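Flevix不動産メモ　賃貸の退去と敷金の話(連投します)
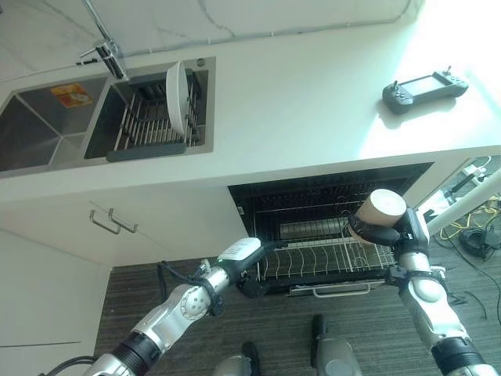
白い天板に二槽のシンク。右側に水切りラックと皿が1枚。

1/ フィンランドで部屋を貸している側、借りている側の両方から敷金の質問が続いたので、まとめて書きます。対象は個人間の普通の住居賃貸です。法人契約と学生寮は条件が違うので省きます。

2/ 題材は自分が間に入った一件。貸主はJarmo Saarelaさん、借主はPao-chu Fuさん。本人たちの了解をもらって名前と金額を出しています。物件はHarju地区の1DK、家賃は月900ユーロ、敷金も同額の900ユーロでした。

3/ 契約期間は12か月の定期。満了後は更新せず退去、鍵の返却は8月末という取り決めです。定期契約なので途中解約の話は出ていません。期間の定めのない契約だと解約通知の数え方が別に必要になります。

4/ 揉めたのは退去後の精算です。貸主から最初に届いた請求は297ユーロ。内訳は居間の壁の補修と、窓用ブラインドの交換でした。鍵と清掃については請求なし。

5/ 請求書に書かれていたのは合計額だけで、内訳は電話で聞いて初めて分かりました。この時点で一度差し戻しています。項目ごとの金額がない請求は、借主が払う払わない以前に検討のしようがありません。

6/ 壁について。入居時の点検表には「居間の北側の壁、釘穴二つ」と書いてありました。退去時の点検では釘穴五つ。差の三つが借主の分です。最初の請求は五つ全部を前提にした見積もりでした。

7/ ブラインドは紐が切れていました。設置時期の記録を出してもらったところ、十年以上前のもの。通常の使用で傷む部分なので、これは貸主の負担で決着。Saarelaさんもすぐ了承しました。

8/ 壁は釘穴三つ分だけ借主負担になり、残りの敷金は同じ週に振り込まれました。弁護士も裁判所も入っていません。やりとりはメールで六往復。

9/ 早く済んだ一番の要因は入居時の点検表です。2019年5月25日付で改訂した書式を使っていて、部屋ごとに壁、床、天井、建具、設備の欄があります。双方が署名し、それぞれ一部ずつ保管。

10/ 点検表の書き方。「きれい」「問題なし」だけで終わらせない。傷があれば場所と大きさを書く。「寝室の床、窓から1メートル、長さ5センチの擦り傷」くらいが目安です。数字があると退去のときに照合できます。

11/ 家電付きの物件は型番と、電源を入れて動いたかどうかも書いてください。冷蔵庫の棚板、オーブンの天板のような付属品は枚数も。Momidisの共同住宅で天板が足りないという話になり、元の枚数が分からず長引いたことがあります。

12/ 入居してから気づいた不具合は、二週間以内をめどに文書で貸主へ。口頭で伝えた場合も、あとで同じ内容をメールにしておく。Irja Väisänenさんの件では、入居三日目に送った一行のメールがそのまま証拠になりました。

13/ 敷金の預け先も確認してください。貸主の普通口座に入れるのか、専用口座なのか、保証会社を使うのか。契約書に返還期限が書いてあるかどうかも見ておく。空欄のまま署名している契約書をよく見ます。

14/ 貸主側へ。業者に補修を頼むなら、借主に請求する前に見積書の写しを送ること。自分で直した場合は材料のレシート。作業時間をどう扱うかは先に話しておかないと、そこだけで一か月かかります。

15/ Grorenの管理物件にいる方から「退去清掃代1465ユーロは普通か」という質問が来ています。契約書と明細を見ていないので答えられません。まず項目別の明細を請求してください。届いたら個別に見ます。

16/ 点検表の書式は希望者に送ります。フィンランド語版と英語版があり、日本語版はAarne Kokkonenさんに確認してもらっている途中です。設備欄の訳語がまだ決まっていません。

17/ 追記。「点検に立ち会えない場合は」と聞かれました。代理人を立てて委任のメールを残すのが確実です。無理なら貸主に点検表を先に送ってもらい、鍵を受け取った日に自分で照合して、違う箇所を書き足して返送してください。

18/ 次は水道代の精算について書きます。定額と実費が混ざった契約の話です。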